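The drive came in a sandwich bag with a wet teabag stuck to the outside, which should have told me what sort of job it was going to be.

I do data recovery out of the back half of a shop in Stemavcombe. The front half sells vacuum cleaner belts. People wander in with dead laptops and dead phones and a look on their face like they've brought me a bird that hit the window, and I say I'll see what I can do, and mostly I can do something.

"It's a Ceklow," said Lăcrămioara Bălan, putting the bag on my counter. "Portable. My son says they're rubbish."

"Your son's right," I said. (I'm not good at the soft approach. My wife's told me.)

She wanted a novel off it. Her late husband had been writing one for eleven years, in the caravan, mostly at night, and he'd never let her read a word. It was called Heydari, after the main character, who was a harbour pilot. That was everything she knew. She'd put the drive through the wash in the pocket of his good grey trousers, because she'd finally got up the nerve to wash them.

I quoted her 200 dollars and said I'd ring when I had something. Then I shut the door and made a cup of tea and didn't touch the thing until after lunch.
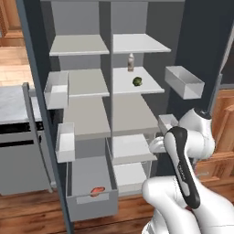

Water's not the worst thing that can happen to a drive, for the record. Powering it up while it's still damp is the worst thing, and I made myself wait, so I sat there with my sandwich and stared at the wall, where I'd tacked up a printout — big grey fridge, robot arm reaching in, and next to nothing on the shelves except a little white bottle and a round green thing I'd always taken for a lettuce. I'd looked at that lettuce through a lot of bad afternoons. I looked at it through this one too, and then I opened the casing and got on with it.

The board was gone, green fur on every contact. I had a donor board the right revision, thank God, and moved the chip across with my tongue between my teeth. On the third go the drive spun up and stayed up. I cloned it overnight and slept on the shop floor with my jacket for a pillow, listening to it tick.

By morning I had an image with some holes in it. The file table was mush, so I ran Limen over the raw sectors. Limen's slow and ugly and the progress bar lies to you, but it'll find a document by its bones when the name's been scrubbed off. Up came tax returns, caravan park receipts, and a great many photos of the same dog. And then, at ten past eleven, three text files with no names at all.

I don't read people's stuff. You have to open a file to check it's whole, and you look at the top and the bottom and you close it again, and that's the rule. I've had love letters through here, and a will that would've started a war. Top and bottom, close it.

The top of the first file said: *Heydari had never learned to swim, and it was far too late to mention it.*

Well. I read all three.

It was good! It was so good I forgot to flip the sign on the door, and Dennis Sedgwick from the belt side came through to see if I'd died. I shushed him. I told him there was a ship coming in. He went away and came back later with a chair and I read him the storm chapter out loud, and he missed two customers and didn't care.

It stopped halfway through a sentence. I went back over the image for hours looking for the rest, in the slack space, in the temp files, in every scrap Limen coughed up. There wasn't any more. The last save was the week he'd gone into hospital.

I rang her that evening and she came straight down, still in her slippers. I'd put it on a new stick and printed it too, the whole lot, in a folder. I told her there wasn't an ending.

"Did you read it?" she said.

I could have lied. I had the folder squared up on the counter and everything, very professional.

"Yeah," I said. "I did. I'm sorry."

She pulled out Dennis's chair and sat down in it, and pushed the folder back across to me.

"I haven't got my glasses," she said. "You start."

So I put the kettle on, and started.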